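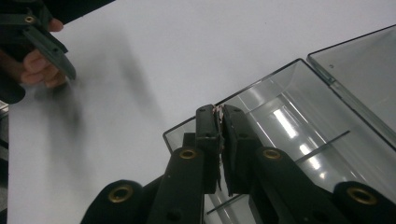
Attachment 1: white tabletop, clear plastic storage box at right.

Ticket 2382
Subject: Label printer on the second floor prints everything twice, except when it prints nothing
Opened by: Beatriz Torres
Assigned to: Čestmír Gajdoš
Site: Punley
Priority: Normal (changed from Urgent by assignee, changed back to Urgent by requester, changed to Normal by assignee)
Status: Closed
Opened: 22 March 2022

Beatriz Torres wrote:
The label printer has started printing two of every label. I send one job, I get two labels. If I send two, I get four, so at least it's consistent. When I set the quantity to zero to be clever, it printed nothing and then beeped until I turned it off at the wall.

We have the stock relabeling to finish for Tranddale and I'm going through label rolls like a toddler with toilet paper. Please help. I have already turned it off and on.

Čestmír Gajdoš wrote:
Thanks for turning it off and on, you've saved me my best line.

Can you tell me:
Which computer are you printing from?
Does it also happen from the stockroom PC?
Has anything changed on either of them lately?

Beatriz Torres wrote:
Mine, the one by the window. Yes, it happens from the stockroom PC too. Nothing has changed.

Čestmír Gajdoš wrote:
In my experience "nothing has changed" covers anything up to and including a new building, so I had a look remotely. The print queue shows one job going out each time. The driver is set to one copy. The label template in Brinkmann is set to one copy. So three different places agree that you want one label, and the printer has its own opinion.

Please print the configuration page. Hold the feed button while you power it on and let go when the light goes from red to green. If you let go late it will reset to factory settings, so try not to.

Beatriz Torres wrote:
I let go late.

Čestmír Gajdoš wrote:
OK.

Internal note, Čestmír Gajdoš:
Printer has lost its network address. Stockroom and window PC both show it as offline. Ticket is now technically about a different problem. Asked Zsófia for the old settings sheet.

Internal note, Zsófia Vörös:
The settings sheet is taped to the underside of the printer. I put it there in October so that it would be easy to find.

Čestmír Gajdoš wrote:
Beatriz, the settings are on a piece of paper under the printer. Could you tip it up gently and type me what it says?

Beatriz Torres wrote:
There's tape under there. There's a corner of paper stuck to the tape. The corner says "703" and nothing else.

Čestmír Gajdoš wrote:
703 is the room number.

I've found the address another way (old router log, don't ask) and set it again from here. It should come back online in a minute. Please try one label.

Beatriz Torres wrote:
It's online. It printed two.

Čestmír Gajdoš wrote:
Good to see the factory reset didn't damage its personality.

A reset that doesn't clear the fault tells us that the fault isn't in the printer's saved settings. Next I'd like you to unplug the network cable, leave it unplugged, and print from the stockroom PC over USB. There should be a USB cable in the second drawer.

Beatriz Torres wrote:
The second drawer contains one USB cable, of a kind that fits neither end, and a great many ketchup packets. I borrowed the cable from the scanner.

Over USB it prints one label. ONE. I've kept it as a souvenir.

Plugged the network back in: two.

Čestmír Gajdoš wrote:
Now we're getting somewhere. Printer is fine, USB is fine, template is fine. Something on the network is sending each job a second time after it leaves your PC. I can't see it in the Windows queue, so it isn't the Windows queue.

Does anyone at Punley remember installing anything to do with printing? Software, a small box with a blinking light, anything. I'm not looking to blame anybody.

Chepkoech Mohamedi wrote:
Hi, I was copied on this. When Lusitz did the backup print server over the winter they said it would "mirror" the jobs so that we wouldn't lose any if the main one went down. Is that relevant?

Čestmír Gajdoš wrote:
Chepkoech, it's extremely relevant.

Internal note, Čestmír Gajdoš:
The backup server was installed in standby mode, where it holds a copy of each job and only releases it if the main server stops answering. It has decided that the main server isn't answering. The main server is answering. They are on the same shelf. Health check is going to the main server's old address, which has been dead since the move. So every job goes out normally, then the backup waits a few seconds, hears nothing, and heroically saves the day by printing it again.

No idea why it only started now. Lusitz changelog shows an update the evening before the ticket, with the description "improvements."

Internal note, Miroslava Šimek:
Before you fix it, please check whether the invoice printer goes through the same server. Accounts mentioned that customers have been unusually prompt at paying twice.

Internal note, Čestmír Gajdoš:
It does go through the same server. Health check pointed at the correct address, service restarted, held jobs cleared. Invoice printer tested, one page in, one page out. Miroslava to talk to Accounts. I would rather not be in that meeting.

Čestmír Gajdoš wrote:
Beatriz, please try one label over the network.

Beatriz Torres wrote:
One!

Tried again with five. Got five. Tried one more from the stockroom PC and got one.

What do I do with all the duplicates? I have a box of them.

Čestmír Gajdoš wrote:
Shred them, please. If two of the same label get onto two different items, the Tranddale stock count will be a ticket of its own, and it will be assigned to me.

Beatriz Torres wrote:
Will do. The shredder is making a noise, should I open a new ticket?

Čestmír Gajdoš wrote:
What kind of noise?

Beatriz Torres wrote:
Label-ish.

Čestmír Gajdoš wrote:
Labels have glue on the back. That one's my fault. Unplug it, don't put anything else in, and yes, new ticket please. The remaining duplicates can go in the confidential waste bag by the elevator.

Resolution: Backup print server was releasing mirrored jobs because its health check pointed to a retired address. Address corrected. Factory reset of printer not required, although performed.
Follow-up: Lusitz asked to confirm what "improvements" means. New settings sheet to be stored somewhere other than under the printer (Zsófia). Return cable to scanner (Beatriz).
Time logged: 3 hours
Linked tickets: Shredder, second floor, label-ish noise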